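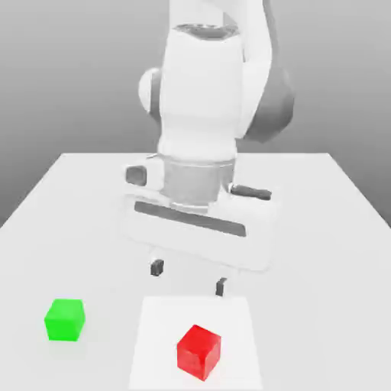 Do I need to know how to program before I set up the arm at my bench?

Most people at Brallport had never written a line of code when we brought in the Cevden cell, and you'll be fine with the menus.

Section 4. Your first shift with the arm

I wrote this part after my own first month on it, so it's the stuff I kept asking about! Last updated 8/6/23.

1. Sign in at the bench panel and pick your job card. Kitting is card 68, and returns is card 78 (I still mix them up).

2. Run the job in the simulator first. Watch it all the way through, even if you ran the same card yesterday.

3. Tap Send to Cell, step back behind the yellow line, and press Start.

4. Stay close for the first tray. After that you can go do your paperwork, or inspection, or whatever's on your list.

Note: Your day is going to feel different. I used to place parts by hand all shift, and now I mostly check trays and sort out the odd ones the arm skips. My wrists love it, but I do miss chatting across the bench, so we moved the inspection tables closer together.

Caution: Never reach past the line while the light is green. Press Pause and wait for amber.

5. If you see code 204, the tray isn't seated. Pause, reseat it, and press Resume. Any other code goes to the Distmont help desk, extension 900.

6. Before you leave, write your skipped parts on the handover sheet for the next shift.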